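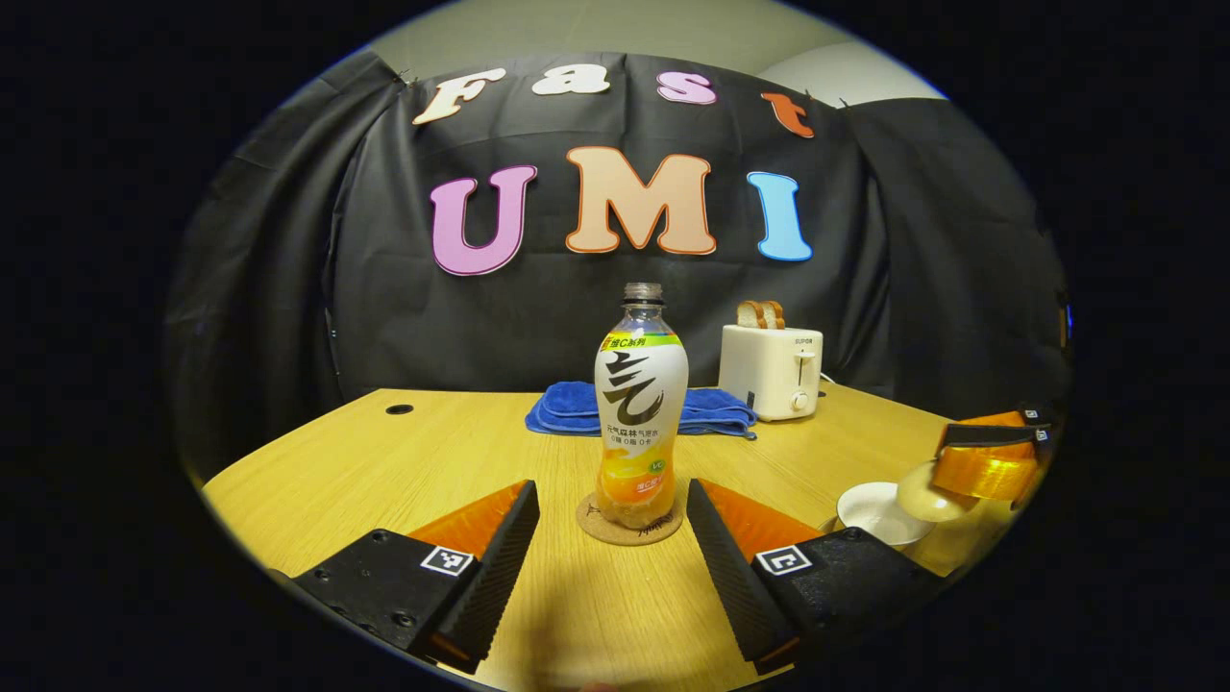
Week Six: What You Expect Is Part of What You Taste

Notes for Everyday Tasting, Grindley evening program

Okay, picking up where we left off. Last week we did the tongue and the nose, and I promised we'd get to the eyes, so this week is all eyes (and a little bit of fingers and lips at the end). Please read these before class and bring a pencil. Pens smell, and a couple of you have very good noses!

Quick fix to last week's notes first. I wrote that you should rinse with cold water between samples. I meant room temperature. Cold water dulls sweetness for a minute or so and then everybody's second sample comes out tasting thin. My mistake, and I've changed it in the copy on the course page.

The color of a drink

Start with the easiest trick in the book. Take one jug of sugar water with a little lemon juice in it. Split it in two and put a few drops of red food coloring in one half. Hand both to a friend and ask which is sweeter. A lot of people will pick the red one, and plenty of them will tell you it has a fruit in it, usually strawberry or cherry. They aren't lying and they aren't being silly. Red things you drink have been sweet and fruity for most of your life, so your brain gets a head start.

I like pale colors for class because they're harder to guess from. A pale orange drink could be peach, orange, apricot, mango, carrot, or one of those vitamin drinks that tastes mostly of "yellow." Write down your guess from the color alone, before you smell it, then smell and write again, then taste and write a third time. Keep all three guesses! The crossing-out is where the good stuff is, so no erasing.

One caution: when I say "color" I mean hue and also how strong it is. A darker version of the same drink often gets a higher score for flavor strength even when the recipe hasn't changed. If you're comparing two drinks that really do look different, cover the cups with a lid and use a straw.

Words on the front

Yetunde Etim is coming in for this part, and I'm thrilled, because she spent years writing the copy on juice and tea packaging and she knows far more about it than I do. She'll bring two made-up drinks, Brumex and Lenz, both poured from the same jug. You'll get a card for each one. The Brumex card talks about energy and bite. The Lenz card talks about orchards and calm. I'm telling you now that it's the same drink, and I'd still like you to score both. Knowing the trick helps less than you'd think. (I've known it for years and I still find the orchard one softer.)

While she talks, listen for these:

Words that promise a taste, such as tangy, creamy or crisp.
Words that promise a feeling, such as fresh, cozy or pure.
Words that promise a place or a person, such as farmhouse or grandma's.

The first kind you can check with your mouth. The second and third you mostly can't, and those are the ones that slip past you. Lettering does the same job as the words, too. Thick rough strokes feel strong, thin even ones feel light, and you can get that feeling from writing in a language you don't read at all.

The cup and the table

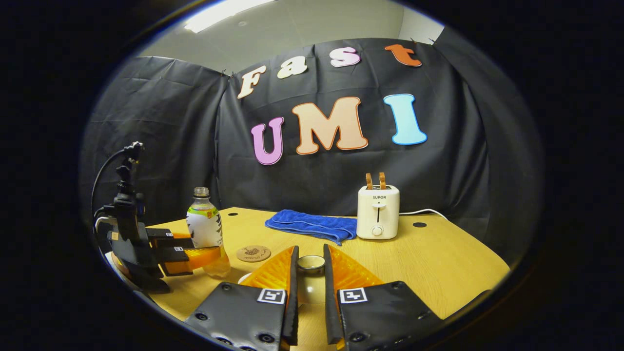 Cups change things more than most people want to admit. Weight is a big part of it: a heavy cup tends to make people call the drink richer, and a flimsy one makes it seem cheap before they've had a sip. Size matters as well, and I have to watch myself here, as I'll happily pay more for a thimble of coffee than for a bucket of it. Then there's dressing up. Take the little cup in the photo, with its metallic rim and the white saucer under it. Set out like that, a drink gets treated as an occasion, and people slow down and take smaller sips, which means they notice more. Pour the same thing into a mug with a chip in it and they'll gulp. So if you're running a tasting, use the same cup for every sample, even if it's an ugly one.

Lips count too. A thin rim puts the drink on the front of the tongue in a narrow stream, a thick one spreads it out. I'm not going to promise you'll taste a difference, but you'll feel one, and people are pretty bad at telling those apart.

Exercise for the second half of class

You'll work in pairs. With 26 of you, that comes out even for once! You have 20 minutes.

1. One of you is the server and the other is the taster. The taster sits facing the back wall.

2. The server pours 200 ml of the peach tea into the jug, then splits it between three different cups.

3. Serve them one at a time. The taster scores each for sweetness, strength and "would I buy this," from one to nine.

4. Do it again with the taster's eyes closed, the server holding the cup and tipping it gently. Go slowly, please. Towels are by the sink.

5. Swap, but change the serving order.

Don't talk about scores until you've both finished. I know it's tempting. Skarphéðinn Baldursdóttir, who taught this class before me, made her students hum if they felt a comment coming on, and you're welcome to borrow that.

How to write it up

One page is plenty. Give me your scores in a little table, seen and unseen, and then a paragraph on the biggest gap between the two. If there's no gap, say so, and tell me which cup you thought would win before you started. I'd much rather have a dull true result than an exciting wobbly one.

Reading for next week is the Vudley packet, first half only, the part on smell and memory. Skip the section on wine unless you enjoy that sort of thing. And go easy on garlic at lunch the day of class, we'll be working with vanilla and it doesn't stand a chance.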